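Print this page | E-mail this page

Girkgate Bench Arm Guide
Section 6: When the grip stalls on soft loads

I wrote this one after a bad October afternoon in our Nunville shop, when the arm grabbed a duffel, stalled, and kept right on squeezing. Fault 31 means the fingers closed past their limit without reaching the grip target. Soft stuff sets it off all the time (mesh is the worst!).

1. Hit the red stop. Don't use Pause, which leaves the fingers powered.
2. Wait 20 seconds for the drive to bleed down.

CAUTION: Keep your hands out from between the fingers until the wrist light goes dark. Lizeth Correa got a nasty pinch skipping this step, and she's the one who trained me.

3. Turn the release knob on the wrist counterclockwise and slide the load out. Never yank it by a strap.
4. Check the finger ribs for threads and pick out any you find.
5. On the panel, open Grip > Force and drop the setting from 100 to 89. For really floppy bags I go lower still.
6. Clear the fault, then run one slow pick and watch the wrist view while it goes.
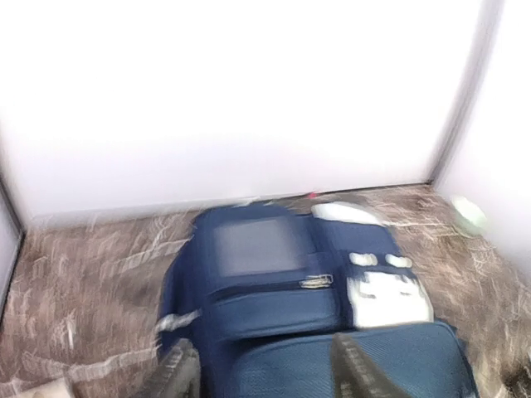

Fig. 6-2. Wrist view, fingers on a soft bag with a mesh section.

Note: If the view smears like this, cut the wrist speed before you touch the force again. I chased force settings for a whole morning once and got nowhere.

7. If 31 comes back, tag the arm out and call Palmont service.

Related items
Section 5: Setting finger travel
Section 7: Wrist camera cleaning
Baldursdóttir finger pads: fitting sheet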